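Stilorska Connector and Terminal Assortment: two months in, mixed feelings

Reviewed by Oranuch Nilsuwan

I don't trust assortments. Any time a seller puts a lot of small things together and calls it a kit, I assume half of them are what didn't sell on its own. The Stilorska kit is advertised as 1384 pieces, costs $152 from the Bultville parts counter, and is supposed to cover "nearly any small harness repair." I've been building and fixing low-voltage harnesses at home long enough to have opinions about the word "nearly."

I bought it anyway. I had a sewing machine pedal, a fan controller and an old stereo loom waiting, and I was tired of ordering terminals in tens and paying more for the postage than the parts.

First complaint: storage. For that price I expected a compartment box. You get bags. Plastic zip-lock bags, all going into a carton together, with a folded sheet that tells you which housing takes which terminal. The sheet is fine if you have good eyes. I photocopied mine bigger and now use the copy. The pin numbering on the larger housings is drawn from the mating side and on the smaller ones from the wire side, and the only hint is a tiny arrow. I wired the fan controller backward because of that arrow. It survived, no thanks to Stilorska.

Second complaint: the housings and the terminals aren't kept apart. Some bags have both in together, so you shake one around hunting for terminals while the housings get in the way. I suppose the idea is that a bag holds matching pairs. Mine mostly did. Two housings in the smallest size had no terminals to go with them anywhere in the carton, and I tipped everything out to check. 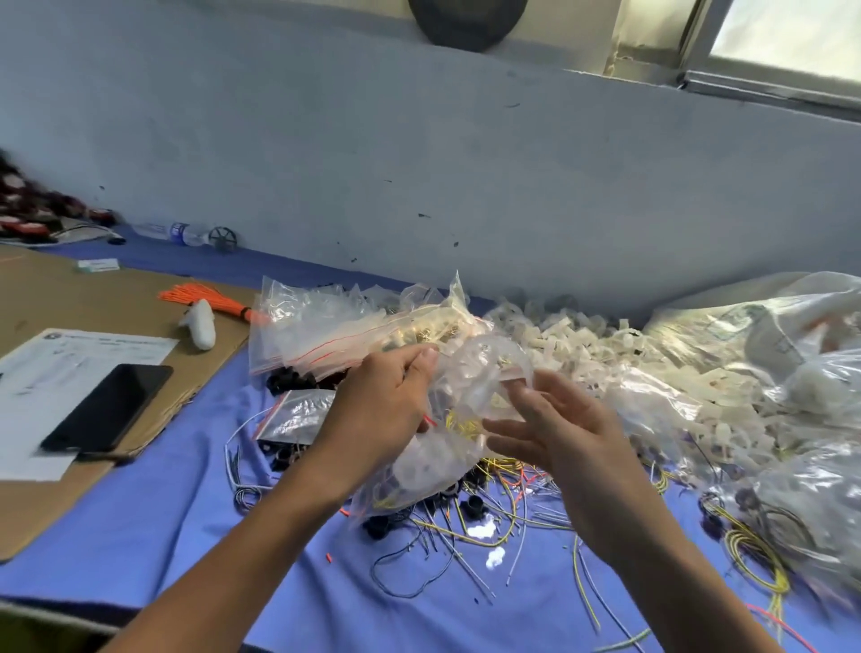

Gold-colored terminals and translucent housings sharing one bag, with more housings heaped behind.

A plain cloth under the work helps a lot, by the way. Terminals bounce on a bare bench and I've found them in my slippers. Get a color you can see them against.

Now the parts themselves, where I have to be fairer. The terminals crimp decently. I did 30 of them on scrap wire before I let one near anything I cared about, and pulled each one by hand. Two slid off. Both were on the thinnest wire I had, and I'd call that partly my fault for trying to use one terminal size for everything. The rest held as hard as I could pull without pliers. The plating looks even, for whatever looks are worth. I can't tell you how it holds up in a damp garage over a few winters and neither can the listing, whatever it claims.

The housings are a mixed lot. The big ones click shut with a proper snap and stay shut. On the small ones the latch is soft, and after a few open-and-close cycles I could pull a pair apart with very little effort. For something that gets plugged in once and forgotten, okay. For a bench lead you unplug every day, no.

No crimp tool is included and no wire either. The listing photo shows both, and you have to scroll to the last line to learn they're "for display only." I find that annoying at any price. I used my old Khunthong crimper, which fits the mid-size terminals well and mashes the smallest ones if I'm not careful.

Kulap Kaewkla, who shares my bench on weekends, likes this kit far more than I do. Her argument is that having the right part in the house at nine at night is worth a lot, and that sorting bags into jars is one evening's work. She's right about the evening. It took us all of one, with the radio on, and since then I've used the thing a good deal more. I still think the sorting should have been done by the people who took my money.

For comparison, the Nilvarthorpe-style refill packs cost more per piece but come one size to a bag with the size printed on it. If you only ever repair one kind of connector, buy those and skip the big carton.

Would I buy it again? At full price, no. On sale in April, when Bultville usually clears its shelves, maybe, and I'd put a divided box in the same order.

Good: terminals, large housings, range of sizes
Bad: packaging, soft latches on small housings, that arrow
Rating: 3 out of 5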